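# The Long Afternoon Nap

My grandmother took her nap at two o'clock with her shoes lined up beside the bed and a handkerchief over her eyes, and woe to the grandchild who let the screen door slam. She called it "lying down," never sleeping, and if you asked her later whether she'd had a good sleep she would tell you she'd only been resting and had heard every word you said. I was thirty before I understood how much of the household ran on that hour. The beans got snapped before it and the visiting got done after it, and the dog, who was no fool, went in with her.

I've been thinking about her a good deal since I turned into a napper myself. It came on gradually. First there was a bad winter and a cough that wouldn't leave, and then the cough left and the nap stayed. I felt guilty about it for a long time (I was raised by people who would sooner be caught stealing than caught lying down in daylight) and so I did what guilty people do, and went looking for company.

I found plenty. In Kedby, the little town where my sister lives, the hardware store still closes for an hour after lunch. The sign on the door says "Back soon" and has said so for as long as anyone can remember. My sister says newcomers rattle the handle for their first month and then give up and go home, and that a fair number of them end up lying down too, there being nothing else open.

Genji Ebihara has run the store for 17 years. He naps in a canvas chair in the stockroom, between the paint and the furnace filters, with the radio going low. "I don't need it dark," he told me. "I need somebody talking about something I don't care about." Baseball works for him, as long as it isn't his team. Crop prices work even better. He once tried a recording of ocean waves that his daughter gave him, and lay there the whole hour waiting for the next one to break.

His father kept the same hour in the same room, in a chair that has since gone to pieces. Genji saved one arm of it and uses it to prop the back door.

Anju Bajpai came to napping from the other direction. She worked nights for years, on the switchboard of a hospital, and slept whenever the world would let her, which mostly meant badly and in bits, with foil over the bedroom window. When she retired she assumed she'd sleep from ten to six like everybody else. Her body had other ideas, and it took her most of a year to stop arguing with it. Now she sleeps six hours at night and has a nap at three, and she told me it's the best sleep of the lot. "At night I'm on duty," she said. "In the afternoon I'm playing hooky."

I asked her for rules, thinking of the readers who write to me wanting rules, and she laughed and then gave me several. No bed, for one. A bed is a commitment, and you'll wake up at suppertime with a crease down your face. No phone within reach. A blanket even in July, if only over the feet. And set a kitchen timer, one of the loud wind-up ones, and put it in another room so you have to get up to quiet it down.

On the matter of the bed I've come over entirely to her side. A sofa keeps you honest! There's always a bit of you that doesn't quite fit, and that bit wakes up first and tells the others.

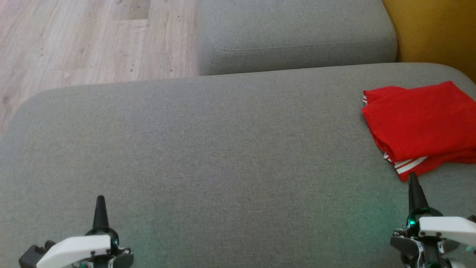 *A wide seat cushion in heathered grey: plenty of room for lying down.*

Cushions turn out to be a touchy subject among nappers. Genji thinks anything softer than canvas is asking for trouble. Anju likes a seat she can sink into a little, with her head on a folded bath towel, and she had a few sharp words about decorative pillows, particularly the kind with buttons. My grandmother, as I say, was a bed woman, but then she had the discipline for it and the rest of us don't.

The oldest napper I heard from is 93 and wrote to me in March, in pencil, on the back of a seed order. She has napped every day since her youngest started school. She wanted me to know that the first five minutes are the hardest, that you mustn't look at the clock, and that cats are better than dogs for the purpose because they don't dream so loudly. She signed off rather quickly, as it was nearly two.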